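Plain Language Board > Health Writing > Aftercare leaflet: "stitches" or "sutures," and how long is too long?

Started by lotte_lambrechts, March 2026

lotte_lambrechts
I'm redoing the aftercare leaflet for people going home after abdominal surgery at Plultamia. The old one is four pages, small type, written by several hands over the years. I have two pages to fit it on, front and back of one sheet. I could use opinions on wording before it goes to the surgeons, who will want everything back in.

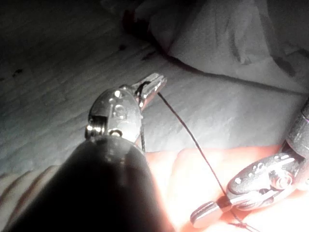
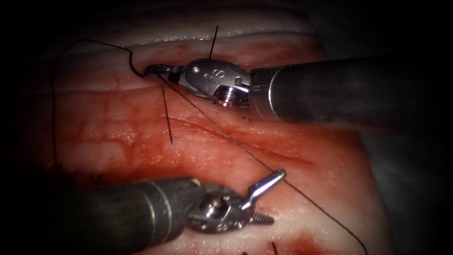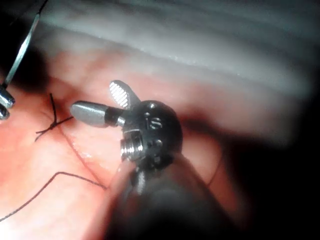
Main question is vocabulary. The old leaflet says "sutures" in the first half and "stitches" in the second half, and "wound" and "incision" are mixed all the way through. I want one word for each thing. My choice is "stitches" and "cut." The ward nurses like "stitches" and don't like "cut." They say it sounds like an accident in the kitchen.

Second question is the section on when to call. Right now it is a single paragraph of 74 words with one period in it. I've broken it into a list, but the list takes up a third of the page and something else has to go.

Draft of that section:

Call us if
you have a fever
the skin near your wound is getting redder or feels hot
fluid is coming out that is cloudy or smells bad
your pain is getting worse instead of better
you can't keep food or water down
your leg is swollen or sore

Thanks in advance.
Lotte Lambrechts

gutterandmargin
"Stitches," no question. I have never met a patient who said "sutures" unless they worked in a hospital.

On the other one I would go with "wound." It's short, everybody knows it, and it covers the small holes as well as the long ones. "Incision" is three syllables and people read it as "inscision," "insertion," all kinds of things. I've heard "infection" read out loud where the page said "incision."

quietdraft
I don't agree about "wound." I've run it past readers a few times and older people in particular take it to mean something that has gone wrong. A wound is what you have when you've been hurt. One man told me he didn't have a wound, he had an operation, so he skipped the whole section on wound care.

What about "the place where you had surgery"? Long, but you only need it once or twice. After that you can say "the area."

gutterandmargin
"The area" is too vague for me. The area of what? If I'm standing in my bathroom trying to decide whether I can take a shower, I want a noun.

Did the man have a dressing on? You could write that part around the dressing. "Keep the dressing dry." Then you don't need the other word at all in that section.

quietdraft
He did, and yes, that works for the shower part. It doesn't work after the dressing is off, when people have the most questions.

lotte_lambrechts
The dressing idea helps, thank you. I can get rid of five or so mentions that way. Still need a word for the later weeks though.

Luuk Dewulf
Retired ward nurse here. I handed out a lot of these sheets. My experience is that the patient doesn't read it. The daughter reads it, or the husband, at the kitchen counter the second evening, when something looks odd. So write it for that person. They want to know is this normal, and who do I call.

"Wound" is fine with them. They've been hearing it from us all week anyway. If the nurse says wound and the sheet says cut, now they think there are two things.

I'd put the phone number at the top of page one in large type and again at the bottom of page two. The old sheets at my hospital had it once, inside a sentence.

As for the list, "your leg is swollen or sore" – after surgery, everything is sore. You'll get calls. Say which part of the leg and say one leg.

lotte_lambrechts
Good catch on the leg. The surgeons' text had "unilateral calf tenderness" and I lost the "one" when I put it into English. How about "one of your calves is swollen, hot or painful"? Obviously that goes back to them for sign-off with everything else.

The phone number is currently inside a sentence on page three. I'm moving it.

halfcolumn
Which reading level are you aiming for? We have to hit grade 6 on everything and it gets checked by software before it can be printed. We use Calta for the check. It flagged "antibiotic" every single time until I found out you can add words to an allowed list.

lotte_lambrechts
Grade 6 as well, though it's a house rule here and nobody checks. I haven't used Calta. Is it any good?

halfcolumn
It counts syllables and sentence length. It's good at telling you a sentence is long, and you knew that. It can't tell you that a sentence is unclear. "Do not lift until seen" passed with a perfect score and I had three people ask me what it meant.

tabulator
I'll say the unpopular thing, which is that reading scores make these leaflets worse. People chop a decent sentence in half to get the number down, the word "because" drops out, and you're left with a string of orders. Patients follow an instruction better if they know what it's for. "Don't lift anything heavy. This gives the muscle time to heal." You need that second sentence more than you need a score.

gutterandmargin
Nobody is stopping you from writing the second sentence. The score doesn't care how many sentences you have.

tabulator
The page does. She has two sides of one sheet.

gutterandmargin
Then she picks the instructions that need a reason. Lifting does. "Wash your hands before you touch the dressing" doesn't.

quietdraft
Agree with that last part. And "heavy" needs a thing next to it. Different people have very different ideas about heavy. We used a full kettle in one leaflet and then found out that half our readers didn't own a kettle. A gallon of milk worked better. Ask your surgeons what the limit is first and then pick the object, because I've seen it done in the other order.

Luuk Dewulf
Laundry, groceries, grandchildren. Those are the three things they'll lift. Put them in by name. I had a woman tell me she hadn't lifted anything heavy and she was holding the toddler while she said it.

lotte_lambrechts
I'm putting in the grandchildren.

Current text: "Don't lift anything heavier than a full gallon of milk until your checkup. That includes laundry baskets, bags of groceries, and children. Your muscles need the time to heal." The gallon is a placeholder until they give me a limit.

What do people do about driving? The old leaflet says "Driving is not advised until the patient is able to perform an emergency stop." I have always thought that was a strange thing to ask someone to test.

tabulator
"Don't drive until you can brake hard without pain. Try it in a parked car first." And tell them to check with their insurer. It's dull but people do ask.

halfcolumn
Also the pain medicine. If they go home with anything that makes them sleepy, that should come before the braking. We had them in separate sections and people read one and not the other.

lotte_lambrechts
Right, I have those in separate sections too. Moving the medicine line into the driving section and leaving it in the medicine section as well. I don't mind saying it in both places.

quietdraft
What are you laying it out in? If it's going to be photocopied on the ward, keep gray boxes out of it. They turn to soup after the second copy. The number and the call list should be black on white with a plain rule around them.

lotte_lambrechts
Dravavach, the hospital has a license. I don't love it. It puts a gray tint on every box by default and I've been turning them off one at a time.

halfcolumn
You can change the default in the style sheet. Box styles, fill, none, then save it as the template. If you only change it in the document it comes back on the next page.

lotte_lambrechts
That worked. I have been doing it the slow way for years.

mrs_ampersand
Joining in to stick up for "cut." We used it in a leaflet for parents, "the cut on your child's tummy," and it tested well. No one thought of the kitchen. It's one syllable, it's what people say to each other. "Where did they cut you?" is what my neighbor asked me when I got home.

Luuk Dewulf
For children, maybe. I can't see a sixty-year-old man being told about the cut on his tummy.

mrs_ampersand
You can leave out "tummy." I'm only arguing for "cut."

tabulator
My trouble with "cut" is "cuts." With keyhole surgery there's more than one, and "your cuts" does sound like a fight.

quietdraft
"Wounds" in the plural isn't any nicer.

gutterandmargin
Lotte, can you test it? Even with a handful of people. Print both versions, ask them to find out when they can take a bath, and listen to which word they use when they tell you the answer. Don't ask which one they prefer. People will tell you they prefer the one that sounds like a doctor.

lotte_lambrechts
I can probably get an hour in the outpatient waiting room. I'll take both versions.

For now the draft has "stitches" throughout, "dressing" wherever there is one, and "wound" for the rest, with a line near the top: "Your wound is the place where the surgeon made an opening in your skin. You may have more than one." I don't think I've solved it for quietdraft's man, but he would at least know the section is for him.

quietdraft
I can live with that. I'd say "Wound means" so it looks like a definition, but it's your page.

Luuk Dewulf
One more. Constipation. It wasn't in your list and it's the question they're too embarrassed to phone about. Give it a heading of its own, with the plain word in it, so the daughter can find it.

lotte_lambrechts
It's in the food and drink section under "Bowel function." I'll give it a heading. That pushes me over onto a third page again, so the paragraph about the history of the department is coming out.

halfcolumn
There was a paragraph about the history of the department?

lotte_lambrechts
Page one, before anything else. With the name of the architect.

I'll post the version that goes to the surgeons once I've been down to the waiting room.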